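Reading the linked story collection
Handout 4, Sirkstead Evening Literature Course
April 2025

This week we move from the single short story to the book of stories that belong together. Our set text is Stareletti, which has 10 stories and runs to over 400 pages in the library edition. Please bring your own copy. Page numbers below are to that edition.

What to look for

A linked collection sits between a novel and a gathering of separate pieces. Each story can be read alone, but something passes from one to the next. In Stareletti it is the river town of Veledard, which appears in every story, and the Baláž family, who appear in most of them. The family are millers in the first story and have lost the mill by the fourth. The sale itself is never told. We learn of it when a neighbour mentions the new owner in passing (page 30).

Gaps of this kind are common in the form. When you find one, write down what you know, which story told you, and whether the teller can be trusted. The ferry story and the wedding story disagree over who left the town first, and I would like us to spend some time on that.

Order matters too. The stories don't run by date. The flood comes second in the book but last in the life of the town, so we read the later ones knowing what will happen to the houses in them.

Terms

Frame: an outer story that holds the others.
Cycle: a set of stories meant to be read in order.
Recurring object: a thing that returns in several stories and gathers meaning as it does.
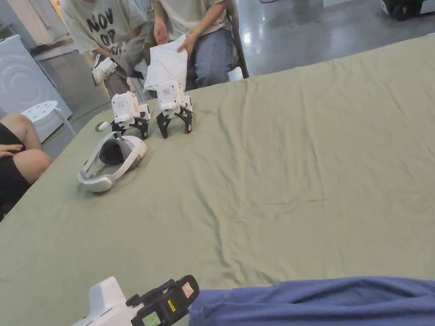
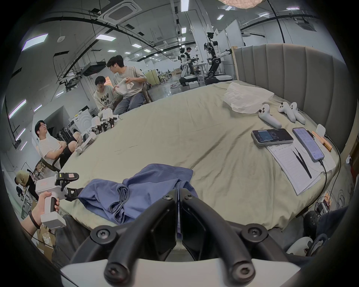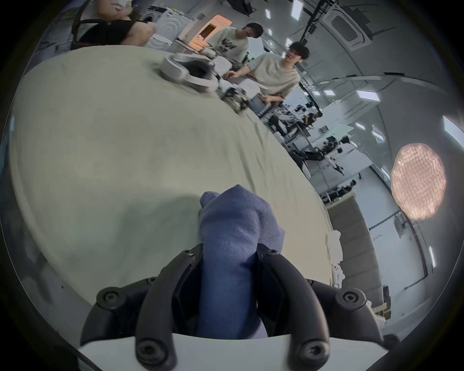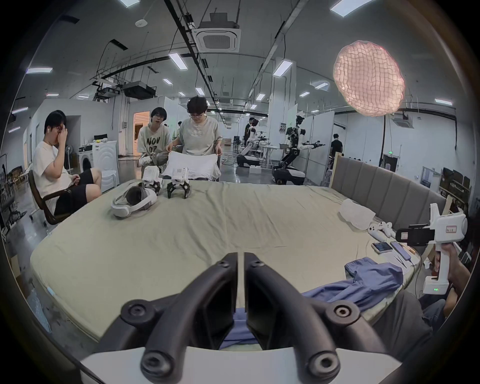 The recurring object in Stareletti is the grandmother's coat. It is new in the opening story, pawned in the third and cut down for a child in the seventh. The writer hardly describes it beyond its colour and the missing button, and a reader still knows it at once. For your first exercise, try the same with something ordinary, such as the rumpled blue garment on the pale green sheet in the last picture. Put it in three short scenes, years apart, with a different person handling it each time. Don't explain how it got from one to the next. Half a page for each scene is plenty.

Written work

Choose one story and show how it would read differently if it were taken out of the book. Quote from at least one other story. Essays are due at the first class in May. The library copy is at shelf mark 887 and is for use in the reading room only.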